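6 min read

The Residents' Services Office at Conholm Hall occupies two rooms on the ground floor, and on a morning in January both of them contain bottles. Some stand on the windowsill, others in a crate beneath the desk. Halima Kaijage, who manages the shared kitchens and common rooms for the Fledham Housing Association, moves a few of them aside to make space for a notebook.

"These came down from the second floor last night," she explains. "They are rinsed, which is progress. A year ago they would have been left where they stood, half of them with something still inside."

The Association houses 1,487 residents across its Fledham and Conholm sites, most of them students and staff on short contracts. Each floor has a kitchen and a common room with tables, and it is the tables that first drew Ms Kaijage's attention. Her predecessor had kept a complaints book, and on reading it through she found that the greater part of the entries concerned drinks left out overnight.

"People assume that a shared building argues about noise," she says. "We do have noise. But the book was full of cups, cans and bottles. Somebody leaves a bottle on the table with a mouthful in it, somebody else does not wish to touch it, and it stays there until the cleaners come. The cleaners, quite properly, do not throw away a drink which might belong to someone."

Her response was a short set of house rules, now displayed in every kitchen. An unattended open drink may be emptied and recycled by any resident after 14 hours. Glasses and mugs are to be washed and returned to the shelf. Hot and cold drinks alike are to be placed on a coaster if they are set down on a wooden surface.

The last of these has been the most discussed. The tables in the common rooms were refinished two summers ago, and the Association's surveyor had warned that rings and water marks would shorten the life of the new surface. Ms Kaijage asked for a budget for coasters and was given a small one. She supplemented it by inviting residents to bring their own.

"I expected perhaps a handful," she recalls. "We now have slate, felt, cork, a set of crocheted ones from the third floor, and a good many that have plainly come from cafés and bakeries. They do not match. I was asked at one meeting whether they ought to match, and I said that I would sooner have a mismatched coaster in use than a matching one in a drawer."

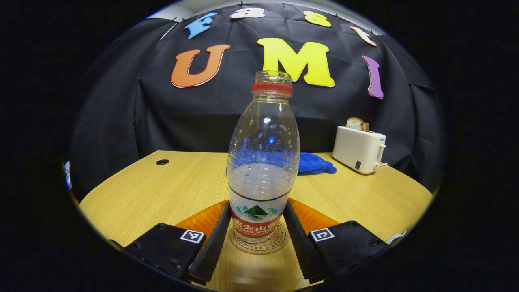 An uncapped Nongfu Spring bottle on a Paris Baguette coaster, with a little liquid remaining.

The contents of the recycling crates have given her an unexpected knowledge of what residents drink. Water is the most common, followed by iced tea. Labels appear in several languages, and she has learned to recognise a number of brands from the shops near the station. She takes a particular interest in caps and neck rings.

"The question I am asked most often is what to do with the cap," she says. "Our contractor, Ivanov, would like it put back on the empty bottle. A loose cap is small and drops through the sorting equipment. The ring may stay where it is. We had one gentleman removing every ring with a pair of kitchen scissors, and I had to ask him to stop before he hurt himself."

Ivanov collects from both sites and provides a monthly return. The most recent shows 1,386 plastic bottles received in acceptable condition. Ms Kaijage regards the figure with some reserve, noting that the return says nothing about bottles which were put in the general waste. Liquid remains the chief reason for rejection. Even a small quantity will spoil paper and card in the same bag, and she would like every bottle to be emptied at the sink before it leaves the kitchen.

She is cautious on the matter of refilling. Several residents keep a single bottle for days at a time, and she has no rule against it. "I ask only that they write a name on it and that they look at it now and then," she says. "If the water is no longer clear, pour it away. I should not have to put that on a notice, and yet it is on the notice."

A proposal to install a filtered tap on each floor is before the Association. The first has been fitted at Toria House, the smallest of the Fledham buildings, where it serves six flats. Ms Kaijage visits twice a month to record the meter reading and to inspect the tables.

"The tables at Toria are in very good order," she says. "I found one ring, near the window. It came out with a little oil and a soft cloth."

Residents wishing to donate coasters may leave them at the Services Office before 4 p.m.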